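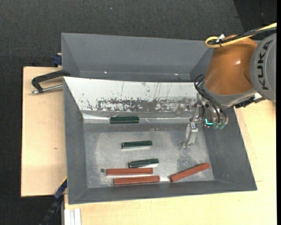 4. Do sloped walls gather the contents?

Bins with sloping walls are sold on a simple promise: whatever is put into them will slide down and come to rest in the middle of the floor. The Pan bin is sold this way by Vadis, and the same promise is repeated in most of the shop-floor guides we read while planning this work. We do not think it has been tested with care. The argument is usually made with a drawing of a ball on a slope, and few people store balls. Our loads were rectangular blocks, dark green and reddish-brown, and they did not behave like the drawing. In Figure 3 one green block lies level on the shiny strip at the foot of the white panel, left of center, and has not reached the metal floor at all. Two of the reddish-brown blocks lie near the front wall, close to parallel, and the third is off by itself toward the lower right at a slant. A reader who had been told that the bin gathers its contents would have a hard time guessing it from this load.

4.1 What is meant by gathering

Part of the trouble is that the word is used loosely. Lunde uses it to mean that nothing is left touching a wall. Björklund uses it to mean that the contents lie closer together than they would in a bin with straight walls. The Vadis leaflet seems to mean both, and adds "easy to reach," which is a claim about people's arms as much as about bins. These are different things. A load can lie in one tight clump against the near wall, which would count as gathered for Björklund and as a failure for Lunde.

We kept two measures apart for this reason. The first asks whether a block is in contact with any wall, panel or edge strip once it has stopped moving. The second asks how far each block is from its nearest neighbor. We did not combine them into one score. An earlier draft did, at the suggestion of a reviewer, and the combined number went up and down in ways none of us could explain from looking at the loads. We have left it out.

4.2 Loads and handling

The blocks were poured from a shallow tray held over the bin, with the tray lip level with the rim. Torunn Halvorsen and Edvin Lunde did all the pouring between them. We ran 300 loads of one color and 400 loads of mixed colors. After blocks that had landed on top of one another were set aside, 3559 block positions were left for analysis. Setting those aside was a choice, and it probably flatters the bin. A stacked block is usually one that another block has stopped from sliding, and such blocks are the ones most likely to be badly placed.

Color was not expected to matter and was recorded only to tell the blocks apart in the notes. The two colors came from separate batches, however, and we cannot rule out a small difference in surface. Marit Halvorsen rubbed a sample of each along a clean metal sheet and felt no difference. We report this for what it is worth. It is a thumb test, and we would not accept it from anyone else as proof that the batches were the same.

4.3 Results

Blocks that first landed flat on a slope tended to stay in contact with something. Blocks that landed on a corner tended to tumble, and tumbling carried them farther from the wall than sliding did. This was the clearest pattern in the data, and it has little to do with the slope. It has to do with how the tray was tipped. When one of us poured slowly, more blocks landed flat and more of them stopped early. When the tray was emptied in one quick motion, the floor of the bin looked much closer to the picture in the leaflet.

On the second measure the sloped bin did somewhat better. Neighboring blocks lay closer together than in the straight-walled bin we used for comparison, and they were more often parallel. We are less impressed by this than Björklund was in his study. Long blocks that meet side by side will line up in nearly any container, and the sloped bin has the smaller floor of the two. Some of the closeness he credits to the walls may simply be a matter of having less room. To settle it, one would need a straight-walled bin with a floor cut to the same size, and we did not have one. Neither did he.

We also looked for an effect of wall position. The side walls and the near wall gave similar results, within the spread between our two pourers. The far side was different. Blocks stopped there more often, and they stopped low down, at or just above the strip along the base of the panel. The strip is the part of the bin that gets the least attention in the literature. Kristiansen mentions it once, in a footnote, as a cleaning matter. In our loads it acted as a shelf. It is narrow, but a block needs very little to rest on if its long side is facing the right way, and once there it had no reason to go farther until something struck it.

4.4 The worn panel

The easy explanation for the far side is wear. The lower half of the white panel has a long patch where the coating is chipped and darker material shows through, and there are thin scratches running up and down the rest of it. Several colleagues who saw the bin said at once that the rough patch must be catching the blocks. It is a natural thing to say. We said it too, in March, before we had sorted the positions by height.

The positions do not support it very well. If the chipped patch were doing the catching, we would expect blocks to come to rest on the patch, some way up the slope. Few did. The blocks that failed to reach the floor were nearly all down at the strip, below the damage. It remains possible that the patch slows a block just enough for the strip to hold it, so that the two work together. A new panel would answer the question. We asked for one through the Ivumier supply office, and it had not come by the time of writing.

There is a second reason to be careful about wear. Scratches show where things have passed, or been dragged, or been scraped off with a tool. They do not show which way the things were going. Kristiansen reads the marks on her own panels as "slide tracks" and uses them to support the claim that the slope works as planned. The same marks could be left by hands and tools lifting stuck items back up the panel. We see no way to tell the two apart from the marks alone, and we would ask that scratch patterns not be used as evidence on either side until somebody has found one.

The floor is worn as well, with pale rubbed areas and darker speckling. We tried to match the rubbed areas to the places where blocks most often came to rest in our own loads. The match was poor. The bin had been in use for a good while before we got it, for contents we know little about, and its floor is a record of all of that. Our 3559 positions are a small addition.

4.5 The coating claim

Vadis recommends that worn panels be treated with Kuteo, a wipe-on finish said to restore sliding. We treated the left half of the panel, as a trial, for a short run of loads that is not included in the totals above. The blocks slid more freely for the first part of the run. After that we could not tell the treated half from the untreated half by watching, and the notes made by the two pourers disagreed with each other on which side was better. Edvin Lunde thought the treated side was still ahead at the end. Torunn Halvorsen, who had not been told which side was which, picked the other one. The treatment was wiped off before the main loads were run.

We do not want to make much of a short trial. It does suggest that the question of how long the finish lasts should be asked before the question of how well it works, and the leaflet is silent on that point.

4.6 Limits

All of the loads used blocks of one shape. Round or soft items may well slide to the middle just as promised, and a shop that handles only such items has no cause to worry about anything in this section. The loads were also small. In a deep load most items never touch a wall, and the shape of the wall can matter only to the ones at the edges and the bottom. It follows that our results say most about bins that are nearly finished, when the last few items have to be found and picked out. We chose those loads on purpose, but the choice does narrow the claim.

The bin was level on its stand each morning and was not checked again until the next. Joar Björklund, who was kind enough to read a draft, asked whether it might have leaned toward the far side by the afternoon. We went back to the notes and compared morning loads with afternoon loads. The far side was ahead in both. He remains unconvinced, and has offered to repeat the work with his own bin, whose strip is set flush with the panel. If blocks still stop on the far side of that one, our account of the strip is wrong and something else will have to be found.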